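Search the archive Go Advanced Help

[cell-ops] Re: Bench staffing after the second arm cell

From: Tiago Macedo
To: cell-ops list
10/10/2022

Graça asked for this in writing, so I am answering on the list with her text kept in. I took her points in order except the last, which needs a reply from Juvodmont and not from me.

Graça Valente wrote:

> I have read the staffing note for Dudimgate twice and still can't tell
> what the bench people will be doing in December. It says the Gekitis
> cell "absorbs" small-item handling and that bench staff "move to
> supervision". I have 14 people on the benches. Supervision of what,
> for how many hours, and at which grade?
>
> 1. Who is responsible when an item is put down wrong?
> 2. Is the rate target for the manual benches going to be set from
> the cell's numbers?
> 3. Do people go on doing both, or is it one or the other?
> 4. What is recorded, and who gets to look at it?
> 5. Is there anything in the Simões contract about headcount?

General point first. The word "absorbs" should come out of the note. The cell handles a subset of the small items, under a person's attention, and the rest stay on the benches. I have asked for the wording to be changed to "shares" and will post the new version when I have it.

On supervision. The job as it exists today has three parts: setting out the items before a run, watching the run and stopping it when needed, and going through the run log afterwards. The setting out takes longer than people expect. Small boxes and clear organizers are straightforward once their positions are agreed. Thin flat items are slow, and anything with a shiny face is slower still. For those the operator has to decide whether a poor grasp is worth repeating or whether the item goes back to the bench.

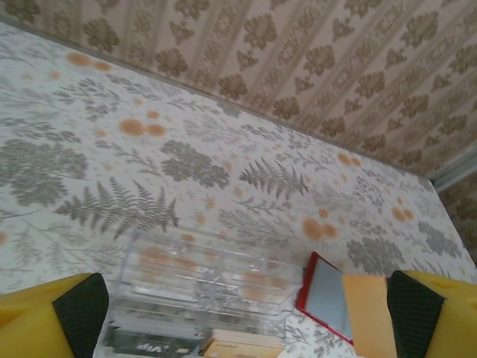
That decision is skilled work, and I have said so in the grading form. The people who make it well are the ones who packed by hand for years and know how a given item behaves when it is picked up by a corner. My request is that cell operator be graded one step above bench packer from the first shift, with no trial period at the old grade. I don't have an answer yet. If it comes back as a flat refusal I will say so here.

> 1. Who is responsible when an item is put down wrong?

The shift lead, same as now. The operator marks the run as bad and writes one line on what they saw. They do not diagnose. Two of the early log entries ran to a full page, with guesses about calibration, and all of that belongs with maintenance. Please tell people that "picked up, slipped, landed face down" is a complete entry.

A bad placement is not to be entered as an operator error unless the setup sheet was not followed. The current form has only one box for cause and it defaults to "operator". I reported this as a fault in the form. Until it is fixed, write "cell" in the box by hand and initial it.

> 2. Is the rate target for the manual benches going to be set from
> the cell's numbers?

No. The two are counted in different units and I would object to any sheet that puts them side by side. The bench figure is finished items per shift. The cell figure is attempts, good and bad together. Last month's cell count was 221 attempts over the runs we logged, and the number tells you very little about throughput. It was a setup month. The target written in the contract is 1000 logged attempts before any review of scope, so there is no basis for touching the bench rates before then, and I would want the review to be held with bench staff in the room.

The cell is also slower than a practiced person on nearly every item we handle. I would like that to be understood on both sides, since I have heard the opposite repeated in the canteen and in one management meeting.

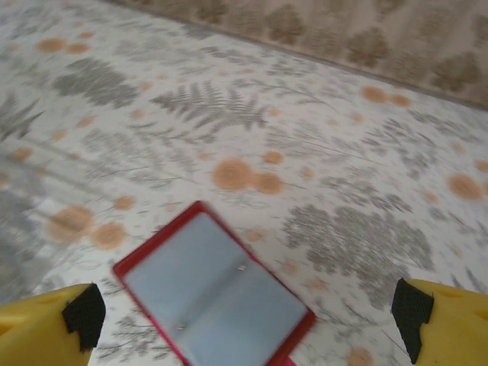
> 3. Do people go on doing both, or is it one or the other?

Both, in rotation, for anyone who wants it. The draft has half a shift on the cell and half on the bench. I first proposed full shifts and changed my mind after sitting through one. Watching for a stop condition is tiring in a different way from packing — hands idle, eyes fixed on one spot — and attention drops in the second half. The log entries get shorter too, and a few late ones are blank.

Anyone who does not want the cell stays on the bench at the present grade and with the present hours. This has to be stated as a right. "By arrangement with the lead" is in the draft and I have struck it out.

Training is two half days. It covers the stop button, the reach area, the setup sheet and the log. There is no programming in it. People who want to learn more can ask me, and I will argue for paid time, but it isn't part of the role.

One practical matter: the start check. Before every run the operator looks for leftover items on the work surface, confirms that the cables are free of the joints, and checks that both arms are at their rest pose. Hands stay behind the front rail from then on. I have seen people reach in to straighten an item after the start signal. They did it on the bench for years and it is a hard habit to lose. Please raise it at handover, without names.

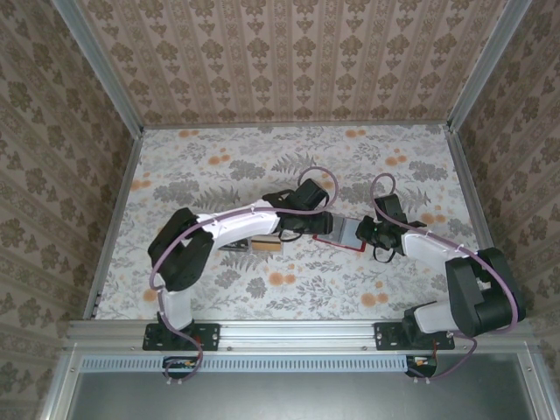
Both arms at work over the table, with the small red-bordered item between the grippers.

> 4. What is recorded, and who gets to look at it?

The cell cameras record the work surface and whatever enters their view, so a hand reaching in will be on the recording. Audio is off. Recordings are tied to a run number and a shift. The operator's name is on the paper log only, and the paper stays with the shift lead. I asked that recordings not be used for individual performance review and got a verbal yes. A verbal yes is worth little, and I want it as a line in the staffing note with a named person to complain to.

Retention is set at 200 days. I can't find a reason for that figure. If someone on the list knows where it came from, please write.

> 5. Is there anything in the Simões contract about headcount?

I have only seen the technical annex and it says nothing on headcount. The main body is with Juvodmont. I forwarded your question word for word and asked for a reply to the list. I would not take the silence of the annex as a commitment in either direction.

Still open, then: the grade, the cause box on the form, the recording clause and item 5. The first rotation sheet is pinned up by the bench lockers in draft. Corrections in pencil, please, the last one got wet and the ink ran.

Tiago

> Also, could the setup sheets be printed larger? Two of my people
> hold them at arm's length.
>
> Graça

Yes. New ones are at the printer.

3 replies Share 0

Contact the list owner | Messages remain the copyright of their authors | Back to top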